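Recording spoken word at home: speaker notes
Innes Hall, 24th April
Speaker: Heather Morrison

Before starting
Check the lapel mic with Calum at the desk. Water on the left. Hand-outs go round at the end, or people read them during the talk.

Opening (five minutes)
Say who I am and what I do. I edit audio for small publishers and local history groups, mostly single voices, mostly recorded in people's houses. Last year 310 files came to me from home readers. The faults were nearly always the same: too much room in the sound, the level set too high, and noises from clothes and furniture.

Tonight is for people reading their own work aloud or recording a relative. I won't cover music. If anyone asks about guitars, point them to the October session.

1. Choosing the room
Ask for hands up: who has recorded in a kitchen? Kitchens are the worst room in most houses. Hard floor, hard worktops, a fridge that starts up halfway through a chapter.

Bedrooms are usually the best. A bed with its covers on takes a lot of the ring out of a voice. So do curtains and a full wardrobe with the doors left open. Sit facing the soft things, with the mic between you and them. Egg boxes on the wall do very little. Thick blankets do more, and they need to hang a little way off the wall.

Play clip one (kitchen), then clip two (bedroom). Same reader, same mic, same page. Leave a gap before talking again. 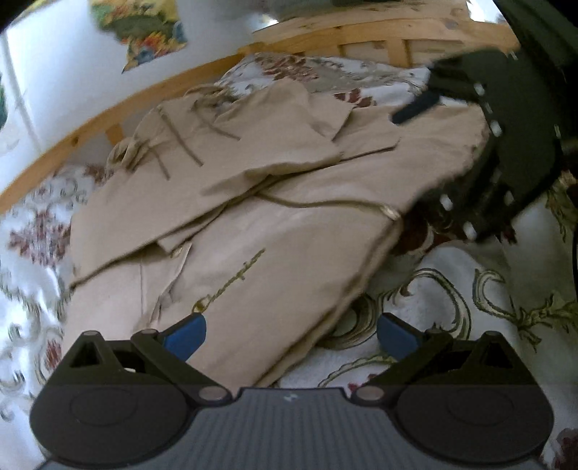 Morven Swanson wrote to me after the last talk to say that her spare room still sounded boxy with two duvets up, and that moving the chair a metre out from the corner made more difference than both of them put together. I would go along with that. Corners build up the low end of a voice. Try the chair in three or four places before you hang anything.

2. The microphone
Keep this short, people get stuck on it. Any decent USB mic will do for speech. I use a Dekudov on a desk stand and have done for years. Calum has a Skistach and we can't tell them apart once the files are edited.

Points to make:
– A hand's width from the mouth, slightly to one side, so that P and B sounds go past it.
– Don't hold it.
– Stand it on a folded towel if the table is hard.
– Set the level on your loudest line, with room to spare. A quiet file can be brought up later. A clipped one stays clipped.

Show the level meter on the laptop. Read one line too loud on purpose.

3. Clothes, paper and chairs
Waterproof jackets are out. Zips, bangles and cords with metal ends all tap on the table when you lean in. Take your watch off if it ticks.

Read from a tablet if you can. If it has to be paper, use single sheets laid side by side, and stop speaking before you move one. Sit on a dining chair, never one with wheels or a gas lift.

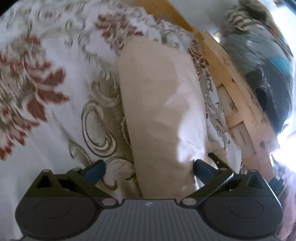 4. Recording the reading
Record ten seconds of the room with no one talking. Do it at the start of every session. I use that stretch to fill gaps, and I can't make it from anything else.

Work in blocks of 2000 words at most, then have a break and a drink of water. Voices drop as they tire and the joins show.

When you make a mistake, stop, clap once, go back to the start of the sentence and carry on. The clap shows as a spike and I can find it in seconds. Jean Lindsay's memoir came in with 27 claps in the first chapter and was one of the easiest jobs I had all year.

Play clip three (the clap, before and after the edit).

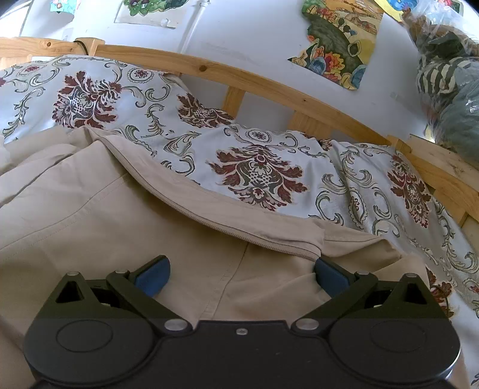 5. Saving and sending
WAV, mono, one file per chapter. Please don't run noise reduction before sending – it can't be undone at my end. Number the files with a nought in front so they sort properly.

Keep two copies on different drives. Lachlan Cruickshank lost a whole novel to one dropped laptop and had to read it again.

For sending, I use Zotuvura. The link is on the hand-out.

Questions
Likely ones: cost, how long it takes, can a phone be used. Phone answer is yes, in flight mode, propped up on something soft. On time, allow three hours for each finished hour.

Hall has to be clear by nine. Calum needs the cables back in the blue case.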